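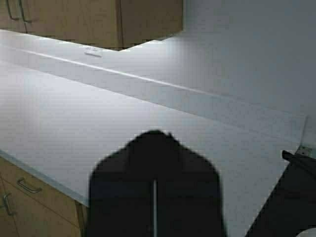

Sovlow pale gray laminate worktop – 10 months in

Quick one, kids' dinner in ten minutes. Bought the Sovlow top last November when we redid the kitchen, went with the light gray (they call it Feyisa, sounds like a yogurt). Kept our old wood cabinets. Total for the top and the cut-to-length strip was a bit over what I wanted to spend but way under stone.

Looks: good. Pale gray-white, no pattern to speak of. Goes a little blue in some light, more than the sample did. With tan wood doors I like it, my sister thinks it's too cold. If you want warm, get the cream one. Order the sample anyway and leave it on the counter overnight, look at it at 7 am and again with the lights on.

Cleaning: easy. Damp cloth, done. Coffee fine. Beet juice fine if you get it within the hour. Tumeric left a yellow spot next to the stove that took two goes with baking soda and there's still a ghost of it. Crumbs show less than on our old black top. Water drops dry without rings, which I was not expecting with our hard water.

Heat: don't. Manual says up to 200 degrees for a short time, doesn't say which degrees in the bit I read. I use a trivet. Friend of mine has the Clodivport top and put a skillet straight down on it, big bubble, no warranty.

Scratches: a few fine ones by the toaster from dragging it. Only see them if you bend down. Cutting board always, obviously.

The joint at the back – my one real gripe. Instructions say run the sealant after the backsplash is on, and the tube they include is too small. Ran out with a foot to go. Bought a Tusora one in white from the hardware store and it matched well enough. They should just put two tubes in the box.

Install: two people. It is heavy and it is awkward on stairs. Took us 8 hours with a long lunch and one wrong cut (mine). Corner bolts are fiddly, get somebody with small hands. Front edge came with film on it, peel it BEFORE you fit the sink, I'm still picking bits out.

Delivery came a day late, box dented, top was ok. Customer service answered my email in two days, polite, sent a new end cap free.

Would buy again, yes. Four stars, one off for the sealant and teh instructions. If you have 2000 to spend go look at stone first, but for a normal kitchen that gets used this has been fine.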